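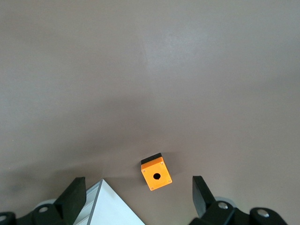 Who can take part in the Cenau trial?

Any small firm or workshop that puts parts together by hand and has somebody on site who can spare the time to learn the kit. You don't need to have used a robot before.

Call for participants: Cenau two-arm assembly kit
Hesport, Dundumgate
February 2020

Hesport is looking for firms to try out the Cenau kit before it goes on general sale. Cenau is a pair of robot arms with grippers, sold with a control box, a bench plan and a set of starter jobs. The arms are made by Toivonen. We supply the rest, and we run the training and the support.

We want to know how the kit does in ordinary workshops, in the hands of people who have other work to be getting on with. We have used it a good deal on our own benches and we know what it can do there. We know much less about how easy it is to set up from the manual, how long a new job takes to teach, and what people give up on.

What you would be doing

The trial lasts 30 working days. We deliver the kit, help you fix it to a bench and give your operator two days of training. After that you work through the starter jobs in order and then move on to a job of your own.

The main starter job is a push-button box. The box is a small orange cube with a round hole for the button, and the button and its switch parts have to be picked up and fitted. It is a common sort of job in panel building, and it asks for most of what the arms need to be good at: picking up small parts that lie at odd angles, turning them the right way round, and holding one thing still while something else goes into it. You will get a set of boxes and parts to keep for the length of the trial, along with spare screws. 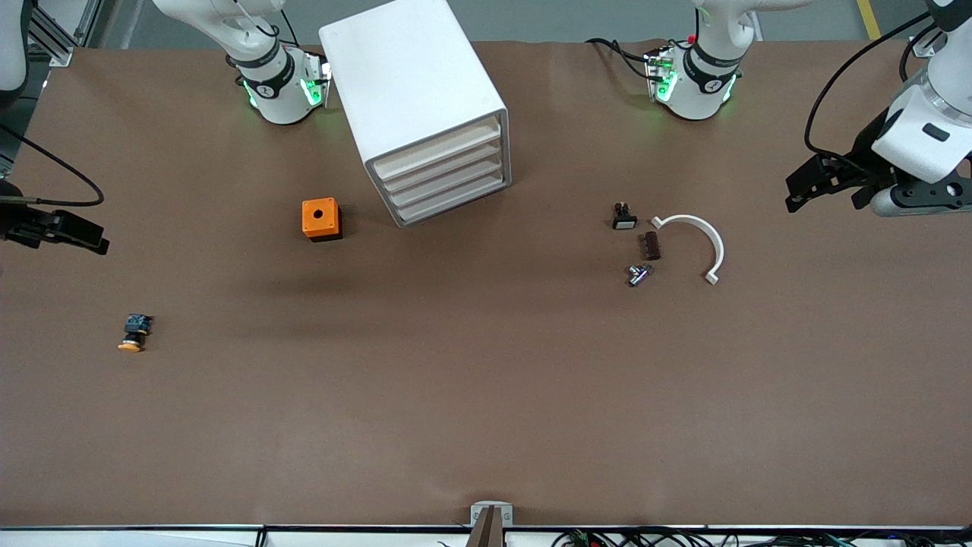
Once your operator is happy with the starter job, we ask you to choose something from your own work. It should use parts that one person can pick up easily with one hand. Nothing sharp, nothing that has to be kept sterile, and no live wiring. Talk to us first if you are unsure. We have turned down jobs with glue in them and will go on doing so for now, as it is hard to get off the finger pads.

We ask you to record 200 attempts at the starter job and the same again at your own. An attempt counts whether it works or fails. The control box keeps the log, and your operator adds a short note when something goes wrong. Most notes need only a line.

What you need

A solid bench that does not rock, with clear floor behind it.
A bench depth of at least 700 mm. Less than this and the arms cannot be mounted as the plan shows.
An ordinary mains socket within reach of the bench.
Room to keep people clear of the arms while they are moving. We will go over this with you on the site visit and you will need to have a written risk assessment in place before we switch anything on.
One named operator, and a second person who can cover for holidays or illness.

A network connection is useful but the kit will work without one. If you don't have one near the bench we will collect the logs on a memory stick at the end.

What you get

Use of the full kit at no charge, including delivery and collection.
Training for 2 people.
Telephone support during working hours.
The choice to buy the trial kit at a reduced price when the trial ends. You are under no duty to buy.

We do not pay for staff time. Some firms have asked about this already and the answer is the same for all of them.

What we ask in return

The logs, the notes, and one interview at the end with the operator. We would like to talk to the person who used the kit, with or without a manager in the room. We may quote what is said in our own reports, and we will leave out your firm's name unless you tell us we can use it. Drawings of your own parts stay with you.

Damage from normal use is our cost. That includes worn finger pads and bent brackets. Please don't open the arms themselves, as they have to go back to Toivonen for repair.

How to apply

Write to the Cenau trial desk at Hesport, Dundumgate, saying what you make, how many people work there, and what job you might like to try after the starter one. A rough sketch or a photo of the parts is helpful. Please also give the size of your bench.

We will reply to every firm that writes. Those on the short list will have a site visit, which takes a morning, and we will confirm places in writing after that.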